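Section 3: Hanging the doors and fitting the bolt and catches

Right, so the carcass of your Skov cabinet should be standing upright by now, back panel on, shelves out. If the shelves are already in, take them out again (sorry!) and lean them somewhere they won't get kicked. I've put together more of these than I care to admit, and the doors are where people start muttering at me, so let's go slowly.

What you need

The hardware bag marked Bidomora, with the hinges, the sliding bolt and the two catches
16 short brass screws, from the same bag
A hand screwdriver – please leave the power driver in the drawer for this part
A 3 mm drill bit and something to turn it
A pencil and a ruler
An old towel or blanket

Before you start

Lay the towel over your table and put both doors on it face down. The paint is tougher than it was on the December batch, but it still marks if you drag a screw across it. The left door is the one with the small pencil cross on the inside edge. If you can't find a cross, look at the pilot holes: the left door has a pair of them near the top and the right door has none.

Hinges

1. Measure 245 mm up from the bottom of each door and make a light pencil line. That's the top of the lower hinge.

2. Do the same from the top edge, coming down 200 mm. Yes, the two distances are different. It's meant to be that way.

3. Hold each hinge in place with the knuckle facing out and mark through the holes with the pencil.

4. Drill your marks, shallow. A scrap of tape wrapped round the bit makes a good depth stop.

5. Put one screw in each hinge and leave it a quarter turn loose. Don't add the others yet.

6. Offer the door up to the cabinet, get it level, and screw the other leaf of each hinge to the frame. A second pair of hands is lovely here, but I've done it alone with a couple of paperbacks under the door.

7. Open and close the door a few times. Happy? Put in the rest of the screws and snug everything up.

Caution: brass is soft. If a screw starts to squeal or go stiff, back it out, rub a bit of candle wax on the thread and try again. I've snapped heads off by being stubborn and getting the stump out is a miserable job.

The bolt
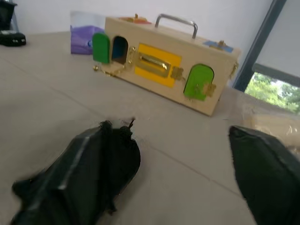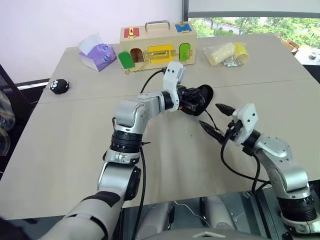

Your sliding bolt goes on the right door, on the outside, and it comes in two pieces: the long plate with the bar in it, and the little keeper that the bar slides into. Fit the long plate first. It needs to lie flat and dead level, straight across like the brass bolt on the yellow panel of the wooden box in the first picture. Eyeballing it is risky (I've got one at home that slopes and it bugs me every single morning), so draw a pencil line with the ruler and work to that.

8. Screw down the long plate, two screws first, then check that the bar still slides freely before you add the others.

9. Close both doors and push the bar across until it touches the left door. Hold the keeper over the end of the bar and mark its holes.

10. Drill, screw, slide. If it catches, loosen the keeper and nudge it a hair up or down – it almost always wants to go down.

Note: if you bought the tall version with the Veseler trim strip, fit the trim before the keeper. The strip lifts the keeper a little and you'd only have to redo it.

The catches

11. Press one catch into the slot at the top of the frame on each side. They go in with a firm thumb and a click.

12. Screw the matching metal plates to the inside of the doors, finger tight for now.

13. Shut the doors gently and open them again. The catch leaves a faint mark on the plate, and you can use that to center it. Tighten up.

If a door sags later on

Wood moves with the seasons and so will this. Give it a week or two in the room before you go adjusting anything. If it's still rubbing along the bottom, loosen the upper hinge on the frame side, slip a bit of thin card behind it (a Jimow tea box is just the right thickness, I keep a flattened one in my toolbox) and tighten again. One layer usually does it. For a door that rubs along the top, put the card behind the lower hinge.

Shelves can go back in now, heaviest one at the bottom. Handles are in Section 4.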